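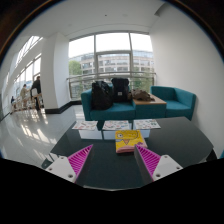

Urquijo has started sending out version 7 of its Vullholm interface kit, and the first apps to use the new look are the company's own. The update went live for developers on January 8, 2022, after several months in a closed preview that began in August.

Vullholm is the set of buttons, menus, type styles and layout rules that Urquijo gives to outside developers who build apps for its tablets and phones. Until now, apps made with the kit tended to look alike. Version 7 adds a theming layer that lets a developer set corner shapes, color roles and text sizes in one file and have the changes carry through the whole app.

The kit now includes 117 components, among them a bottom bar that folds down to a single button and a date picker that works in both portrait and landscape. Older components are still in the package but are marked for removal in version 8. Urquijo has not said when that version will come out.

Pliritz, the company's notes app, is the first to switch. Its toolbar has moved to the bottom of the screen, and the search field stays in view while a note is open. Headings use a heavier typeface, and folders can be given their own accent color. On tablets, the list of notes can be pinned at the left or hidden with a swipe. Users who prefer the old arrangement can get it back under Settings, then Display, then Classic layout. That option will stay in place until the next major release of the app.
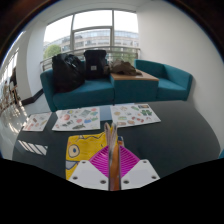 A magenta-fingered gripper holding a thin item upright over a dark gray table.

Wimisell, the calendar app, gets the same treatment in a later update. Screenshots in the developer notes show rounded event blocks and a week view with wider margins. The month view looks unchanged apart from the new typeface.

"People asked us for fewer fixed choices," said Eusebio Pastor, who leads the Vullholm design group. "The old kit decided the corners and the spacing for you. If you wanted something else, you had to write your own button, and then it broke the next time we shipped an update."

Pastor said the group tested the theme file with small developers before settling on its format. An earlier draft split colors and shapes into separate files, and testers kept editing one and forgetting the other.

Moving an existing app to version 7 takes some work. Apps that used the standard components will pick up the default theme after a rebuild, but custom menus have to be converted by hand. The migration guide lists 3 known problems, the most serious being that text can overlap icons when the system font is set to its largest size. A fix for that one is already in testing. The other two affect right-to-left languages and the preview window in the desktop editor.

Dark mode is handled by the same theme file. Developers can supply a second set of colors or let the kit work them out from the first. The kit warns at build time if text and background are too close in contrast, and the warning can be turned off for single screens.

The kit is a free download from the Urquijo developer site, along with sample code and a set of templates for designers. The Pliritz update is being released in stages and may take a few days to reach all devices.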